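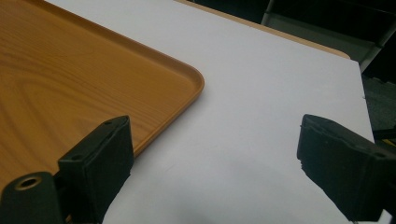

Wood-grain tray on the white board

Jorkanley owners > Interior and trim > Is the wood trim package worth it?

yimyam_dan
Test drove the mid-level Jorkanley with the wood package at Brandside and the salesman kept stroking the dash like it was a horse. It adds a lot to the payment. Anybody living with it long term? Mine would be parked outside all summer.

Kojo Owusu
I've had it for 26 months. Looks fine. It's a printed film, whatever the brochure lets you believe, and you stop noticing it by September of the first year. The seats that come with it are the real upgrade.

gravelroad114
Disagree on the seats. Too soft after two hours, and the bolsters on my wife's squeak. The trim has held up with no shade at all in Skundstead, so I wouldn't worry about the sun.

Kojo Owusu
Two hours? I did Skundstead and back in mine and got out fine. Did you set the lumbar, or leave it where the dealer had it?

gravelroad114
I set it. I know how a seat works.
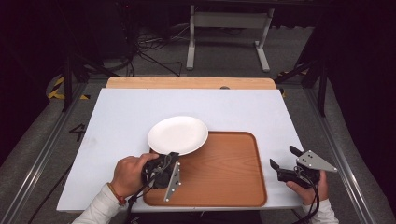
flatsix_lou
Dealers love trim packages, and I don't trust any of them on this one. Brandside told me the dash was real veneer, then the parts counter quoted me 200 dollars for a replacement panel — try getting real veneer for that. Look at the pattern before you sign. My serving tray with the plate on its corner has the same warm orange-brown grain, and I'm not paying extra every month to drive around in it. Get the plain black dash and put the money into tires.

yimyam_dan
The plain one scratches though, doesn't it? The demo car had marks all around the cupholders.

flatsix_lou
Demo cars have marks everywhere. Ask how many people have been in and out of it.

Kojo Owusu
Mine has one scratch, from a dog crate. Lou, did they put "veneer" in writing?

flatsix_lou
Of course not.

yimyam_dan
OK, going back at 4 to ask for a price without the package. I'll post what they say.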